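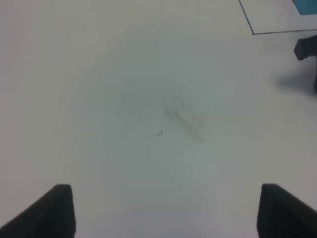 Kutine Layout Copy: wrist and side camera data

8/23/21
By Titilayo Danladi and Wulan Siregar

Summary

Kutine Layout Copy is a set of 1633 teleoperated episodes recorded for a study on copying small block layouts. A pattern of colored cubes is set up in one part of a white table and the arm has to build the same pattern in another part. A black outline drawn on the table marks one of the two areas. The data was used to train and test the Hurnunard policy, and we are sharing it so the numbers in the report can be checked.

What is in an episode

Each episode has a wrist video, a side video, joint positions, gripper opening and a success label. The wrist camera moves with the gripper, so the fingers are always in its lower corners and the cubes drift in and out of view. Many wrist frames show almost nothing but table. We left these in. An early version of the loader dropped them, and the policy then did badly on the approach, when it has to move toward cubes it can only partly see.
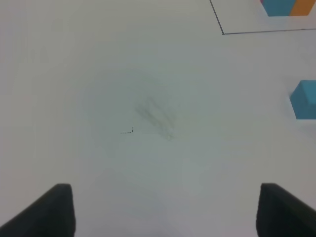 A cube at the border of the wrist view may show a single face or a thin strip of color, and under our lights the blue and teal shades are easy to mix up there. Color labels come from the side camera only. Do not try to recover them from the wrist video.

The table has a gray smudge and a few small pen marks. They were never cleaned off. Asabe Nwachukwu trained one model with the marks painted out of the video to see if the policy was using them to find its position. Success on the test layouts dropped by 2 points, less than the spread between seeds, so we do not read much into it.

Splits

Test: 96 episodes, with layouts that do not occur in training
Validation: 43 episodes
Train: everything else

The split is by layout. Mirrored and rotated versions of a layout stay in the same split.

How success is scored

An episode passes if every cube in the copy has the right neighbors on the right sides, as seen from the side camera. The copy does not have to sit at any fixed spot in its area.
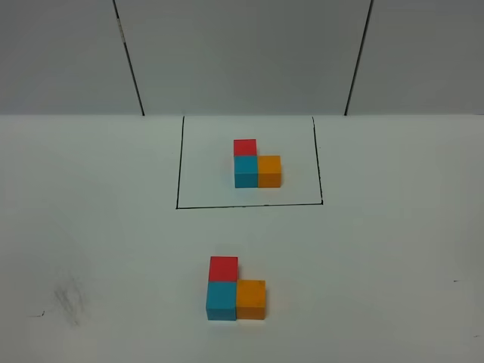 Small offsets and a slight turn of one cube are allowed as long as the neighbor relations hold. Kayode Edet and Tobiloba Anozie labeled every episode separately and settled the ones they disagreed on together. Most of those were about gaps between cubes. The final rule is in scoring.txt.

Known problems

Side video from the first recording days in May runs slightly ahead of the joint log. Use the offset column in episodes.csv.

Gripper opening is the commanded value. It does not tell you whether a cube is held.

All episodes were recorded at one table with one set of lights. We tried the policy once on the Lambrechts table, which has a darker top, and it mostly failed.

Loading

Unpack the archive and point the Cirnovton loader at the top folder. It reads episodes.csv first and skips any row marked hold. Those rows have missing wrist video and are kept so that the episode numbers match the report.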